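Home Articles Opinion Archive Contact

The measure and the pour

Přemysl Kolář
March 7, 2021

Flumard runs 2 bars and a training room, and since February it has been preparing a two-armed machine to take over part of the drinks work. I was asked to write the task sheets for it. My view after doing so is that the discussion at Flumard has concentrated on headcount and has neglected the question of who decides what a correct drink is.

A simple serve breaks down into more steps than bar staff expect. The jigger is picked up, oriented, filled, moved over the glass and tipped. Ice is handled separately. Each step needs a start condition and a tolerance.
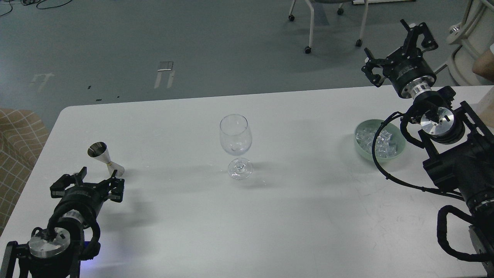
Bartenders never had such a sheet. At Baláž, the older of the two sites, the house measure is written on a card by the till, and everyone who has worked there longer than a month ignores the card in the same way. They pour slightly over for a tall glass and slightly under when the ice is small. When I asked for the rule, I was given three different rules. All of them produced acceptable drinks.

A machine requires one of these rules. Whoever writes it down sets the standard for the staff as well, since the stock system, supplied by Utetico, compares every shift against the same number. In the last count it logged 3,283 measures at Baláž, of which 1,690 were marked as outside tolerance. The tolerance was mine. I had taken it from the jigger manufacturer's sheet and had not asked anyone behind the bar. Staff were then spoken to about waste. This was an error of procedure, and I regard it as the most serious one in the project so far.

The pour itself is less of a problem than I was told it would be. Angle and height over the glass can be adjusted one at a time, and a bartender standing next to the table can usually name the fault before the log does. That skill has no line in any job description at Flumard. It ought to have one, with a pay grade attached.

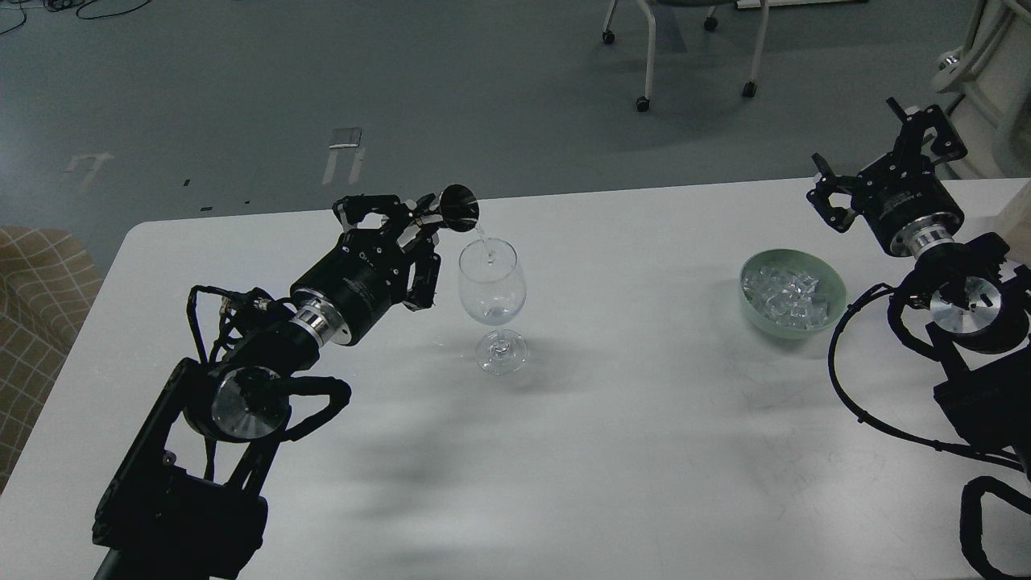
What should change

First, tolerances should be agreed with the people who pour, and signed by them, before any figure reaches the stock system. The machine and the staff may need separate figures.

Second, time spent correcting the machine should be rostered. At present it is done between deliveries and is unpaid in practice. The plan drawn up by Jona, our outside contractor, assumes 3,000 trial pours before opening and allots no bar hours to them.

Third, the training room should stay in use for new starters. If the routine measures go to the machine, a new bartender loses the dull repetitions through which the work is learned, and the firm will have to supply them on purpose. I have seen no budget for this.

I am in favour of the installation. Repetitive measuring is hard on the wrist, and several colleagues would be glad to give it up. My objection is to the order in which things have been done: the standard was fixed first and the bar was consulted afterwards. The task sheets can still be reopened, and I have asked for that in writing.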